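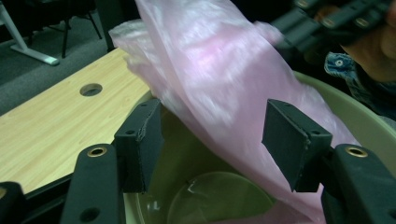

## Teaching by hand in Demville

Eduardo Ramalho lights up when he talks about bin liners. "A bag has no shape of its own!" he says. "You lower it in, it folds over the rim, and every single time it lands differently. I love that."

At Partanen, his group shows robots everyday chores using a pair of hand-held grippers. No joystick, no headset. You pick them up and do the job with the same fingers the robot will have.

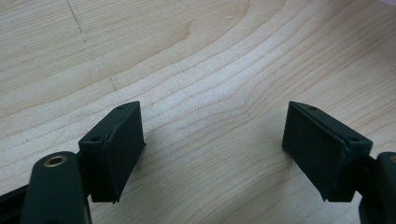

*Open fingers over the tabletop.*

He asks new people for up to 100 practice runs before anything is kept. "Your hands want to cheat," he laughs. "You have to slow down and let the pads do the holding."

The bag task has 400 demonstrations so far, and he's aiming for 700 by December.

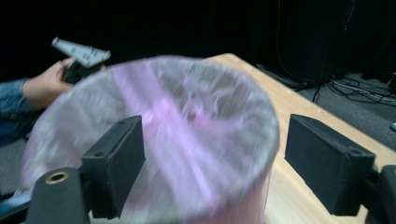
Thin plastic is his favourite thing to teach, partly for the way it behaves when two grippers share the work. "One side pulls, the other has to give a little. Try writing that down as code! I'd much rather show it." Next up is folding tea towels, and he's already picked the colour.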